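Sorting & Drop-Off FAQ
Dramport Reuse Shed, back of the Castellanos lot

Quick answers, updated in July. Read this before you haul stuff over please.

What do you take?
Drink bottles, mugs and cups, storage baskets, small kitchen things. Clean. In one piece. If it fits on the sorting table it's probably ok.

What don't you take?
Glass jars with no lid, knives, anything electric, paint, car parts. Mattresses. We still get asked about mattresses.

When are you open?
9 am till dark, give or take. Gate's locked after that. Don't leave bags outside, racoons get in them.

Is there a limit?
300 bottles per drop. More than that, call first. The Jesley Street block party brought 527 last summer and it took forever to get through.

Do bottles need to be empty?
Yes. Empty and rinsed. A little water left inside is fine, soda is not. Ants.

Caps on or off?
On. Screw them back on after rinsing. Loose caps roll under the table and get lost.

Do I peel the labels?
No, leave them. Full wrap labels too, the shiny kind that go all the way round. They come off at the next stop, not here. If one's already half off just pull it the rest of the way.

Can I squash them flat?
Please don't. Stand them up if you can, easier to see what's in them. Flat ones go in the sack by the door.

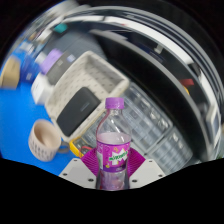
Same goes for mugs, one at a time on the table, not stacked. Handles snap when they're stacked, and a snapped handle means the bin. Tea stains are ok. Give it a scrub with baking soda if you have a minute, if not we'll do it.

Chipped mugs?
Chip on the rim, no. Chip on the bottom, fine. Hairline cracks no. Check by holding it up to a window.

What about mugs with no match?
Love them. Nobody who shops here wants a full set anyway.

Baskets and bins?
Yes, any size up to 44 quarts. The ones with little holes in the sides hold on to dust, so run them under the shower or hose first. Let them dry before you bring them or everything else gets damp.

Can I leave things inside the basket?
To carry them over, sure. We'll empty it onto the table and sort from there. Say if you want the basket back!! We can't tell otherwise and it will go on the shelf.

Do I get money for the bottles?
Not from us. No deposit refunds at the shed. If you want the refund take them to the Wukska machine by the market, it's nearly always working.

Can I sort my own stuff?
Yes please. Bottles together, mugs together, baskets at the far end. Wipe the table down when your done, cloth is on the hook.

Can I take things home?
Anything on the shelf, yes, free. Anything on the table, no, it hasn't been checked yet.

I dropped something off by mistake, can I get it back?
Come the same day if you can. After that it's luck.

Do you pick up?
No. No van.

Something not on here? Leave a note in the box at the gate, we check it most mornings.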